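Personal Grooming II, Week 6: Nail and Cuticle Care
Instructor: Bożena Makowska

Read this before Tuesday's practical. Those who skipped the Week 5 handout will recognize themselves by their hangnails.

1. Cuticle or skin?
The cuticle is the thin, dead layer stuck to the nail plate. The fold of living skin behind it is the eponychium. Clients will ask you to cut "the cuticle" while pointing at the eponychium. Smile, and reach for the pusher.

2. Order of work
Remove old polish. File. Soak. Push back. Trim only what is already loose. Oil last. People who oil first and then wonder why the base coat slides off are invited to reread this paragraph. 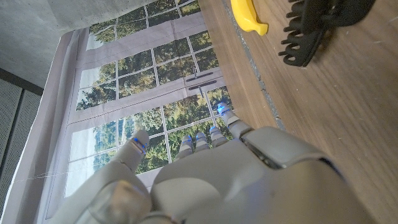

3. Filing
Work from the side toward the center with light strokes. Sawing back and forth is for lumber. Use a fine grit on natural nails and keep the coarse one for artificial tips, however impatient you feel.

4. Oils
We stock Duna and Ultemitz. Both are fine. One drop per nail is plenty, whatever the bottle suggests, and the bottle has an interest in the matter.

5. Reading
Sivakumar, pp. 71 to 131. The chapter on ridges is dull and will be on the test.

Bring your own towel. The supply closet is in room 394 and the key is with me.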